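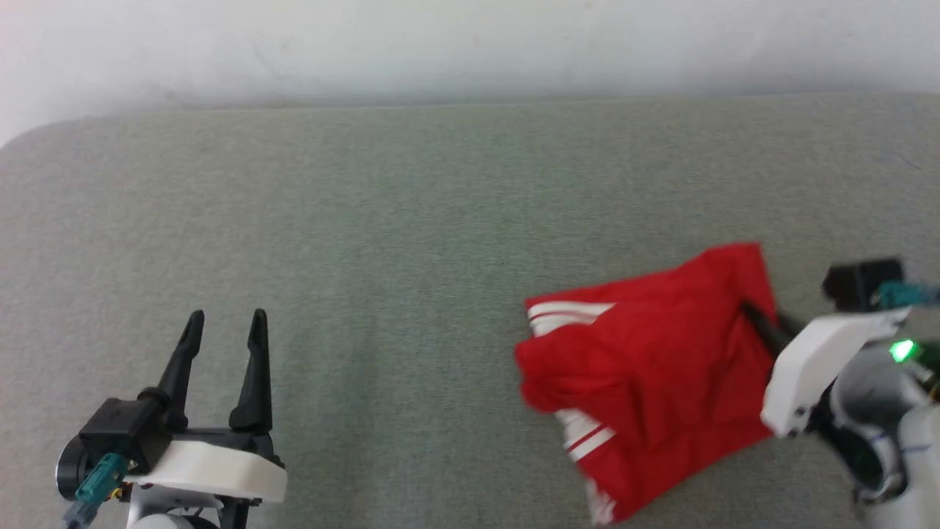
Fiche de contrôle sécurité – plateau de télévision
Émission : Le Grand Miroir (divertissement, enregistrement avec public)
Lieu : studio Tutier, plateau 2
Production : Wanico
Date du contrôle : 11/11/2024
Contrôle effectué par : Ezequiel Collado
Pour la production : Gonzalo Vallejo, régisseur général

Légende : C = conforme, NC = non conforme, R = conforme avec réserve, SO = sans objet

1. Gradins et accueil du public

1.1 Capacité affichée à l'entrée du plateau : C
135 places assises, panneau lisible.
1.2 Effectif prévu pour l'enregistrement : C
123 spectateurs convoqués. Ne pas ajouter d'invités de dernière minute sur les marches, comme en juillet.
1.3 Fixation des gradins : R
Un verrou dur à manœuvrer côté jardin, rang F. Il tient. À graisser ou à remplacer avant la prochaine série.
1.4 Garde-corps latéraux : C
1.5 Nez de marche et éclairage des circulations : NC
Deux réglettes éteintes en haut des gradins. Remplacement demandé à Clarnow avant l'entrée du public.
1.6 Emplacements fauteuils roulants : C
Accès par la porte B, rampe en place.

2. Issues et dégagements

2.1 Issues de secours déverrouillées : C
2.2 Blocs autonomes : C
Testés un par un.
2.3 Dégagement derrière le cyclo : NC
Des caisses de la tournée Miranda sont stockées dans le passage. Évacuées pendant la visite, point revu en fin de matinée : C. M. Vallejo rappelle la consigne au chef machiniste.
2.4 Porte coupe-feu loges/plateau : R
Elle se ferme seule mais frotte au sol. Aucune cale constatée.

3. Décor et machinerie

3.1 Procès-verbaux de réaction au feu : R
Il manque celui du tissu tendu derrière le jury. Clarnow doit l'envoyer par courriel. Sans ce document, le tissu est déposé.
3.2 Table du jury : C
Lestée, câbles passés en dessous et fixés.
3.3 Plateau tournant : C
Arrêt d'urgence essayé trois fois, à vide puis avec deux personnes.
3.4 Trappe centrale : SO
Condamnée pour cette émission.
3.5 Élingues de sécurité sur projecteurs et enceintes : C
81 points d'accroche vérifiés depuis la passerelle.

4. Électricité

4.1 Armoires fermées et signalées : C
4.2 Passages de câbles : R
Ruban décollé devant la caméra 3. Repris à la demande.
4.3 Charge du circuit lumière : C

5. Effets spéciaux

5.1 Flammes, étincelles : SO
Le numéro d'ouverture a été modifié, plus aucun effet pyrotechnique. La feuille de route mentionne encore l'ancienne version, à corriger.
5.2 Fumée lourde : C
Détection mise hors service pendant une quarantaine de minutes au plus, avec agent présent. Heure de remise en service à porter au registre.
5.3 Canons à confettis : C
Tir vers le haut uniquement, aucun candidat à moins de 3 m.

6. Loges, costumes et candidats

6.1 Fers et vaporisateurs de l'atelier costumes : R
Une multiprise sur une autre multiprise. À supprimer.
6.2 Trousse de secours : NC
Compresses périmées. Remplacées.
6.3 Briefing des candidats : C
Consignes d'évacuation données à l'oral. Prévoir une version anglaise pour le duo d'acrobates.
6.4 Candidats mineurs : SO

Avis : favorable à l'enregistrement, sous réserve des points 1.5 et 3.1, à lever avant l'ouverture des portes.

Copie : régie générale, studio Tutier, Clarnow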